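I have never believed in bins. Every spring, usually in April, somebody tells me my life would improve if everything I own lived in a colored tub, and every spring I look at the price of the tubs and keep the drawer I already have. So when a reader sent me the Gratero method and asked what I thought, I was not what you'd call an open-minded reviewer.

The method goes like this. You get three bins, in a row, on a bare table. Everything from the problem drawer goes into one of them, and you have 8 minutes. 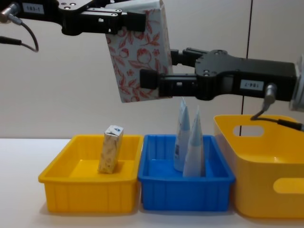
My first complaint is the color business. Gratero says yellow is for what you use daily and blue is for "decide later," and I can't see why a color would know that. A tissue box like the white one with the red flowers is a daily thing in my house, but it's also the sort of thing I'd leave right out on the table, no bin at all. Who files tissues?

My second complaint is the blue bin. Any system with a "later" bin is a system for keeping junk, if you ask me. I had one of these in the Rutcombe apartment, only it was a shopping bag on a doorknob, and it stayed there over 5 years.

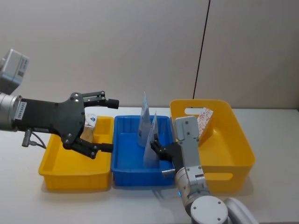

Then there's the plastic. The Lawal tubs they recommend cost more than most of what I'd put in them. The dollar store sells something near enough, and a shoebox does the job too.

I will give them the row. Side by side beats stacked, every time. I had stacking crates from Brarklow once and whatever I wanted was in the bottom one.
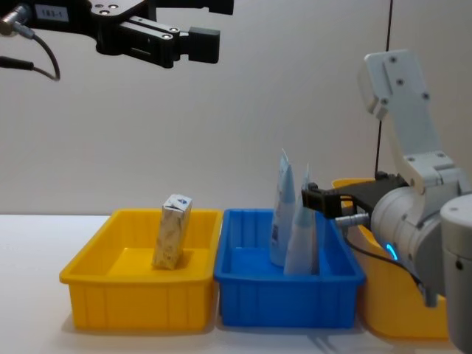
I also don't mind the rule about standing small boxes on end. You can read them that way, and they take up less floor.

Would I do it again? Maybe for the medicine shelf. The junk drawer was full again after 6 weeks, so I'm not about to buy a second set.
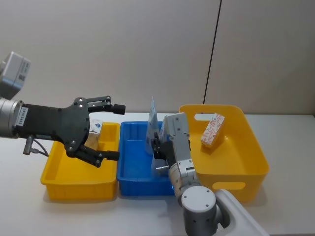 If you've kept it going longer than that, write and tell me, and please be truthful about the blue one.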